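Lavar peluches en casa sin que queden apelmazados

¡Los peluches se pueden lavar mucho más a menudo de lo que pensamos! En casa de mi hermana llevaban años con el mismo conejo sin pasar por agua, y fue ponernos una tarde y acabar con media estantería tendida en la terraza (qué gusto, de verdad, cómo olía todo).

Antes de nada, mirad la etiqueta y las costuras. Si hay un punto suelto, se cose primero, con hilo doble, que en el tambor un agujerito se convierte en un desastre. Los que llevan pilas, música o cartón por dentro no van a la lavadora: a esos les paso un paño con agua tibia y una gota de jabón neutro, y listo.

Para los demás, funda de almohada vieja cerrada con un nudo, programa delicado en frío y centrifugado suave, a 700 vueltas como mucho. Meto también 3 pelotas de tenis limpias y el relleno sale mucho más suelto. ¡Mano de santo! Suavizante, ninguno: deja el pelo pegajoso y coge polvo enseguida.

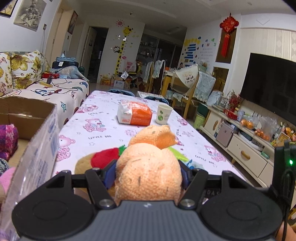 Peluche de pelo esponjoso en naranja claro, con la parte de arriba más oscura.

Con los colores vivos hago siempre la prueba del algodón: lo mojo, froto en una zona escondida y miro si destiñe. Si sale manchado, baño a mano en el fregadero, con unos 196 ml de vinagre blanco en el agua del aclarado. Mi vecina Dilek pone media taza a ojo y le queda igual de bien.

El secado pide paciencia. Nada de radiador ni de pinzas en las orejas; tumbados sobre una toalla, a la sombra, y dándoles la vuelta cada pocas horas. En diciembre los míos tardan dos días largos. Cuando ya casi están, los cepillo con un cepillo de dientes blando, siempre en la dirección del pelo, y quedan preciosos.

Y si alguno no se puede mojar, bicarbonato en una bolsa, se agita bien, se deja toda la noche y se aspira por la mañana con la boquilla pequeña.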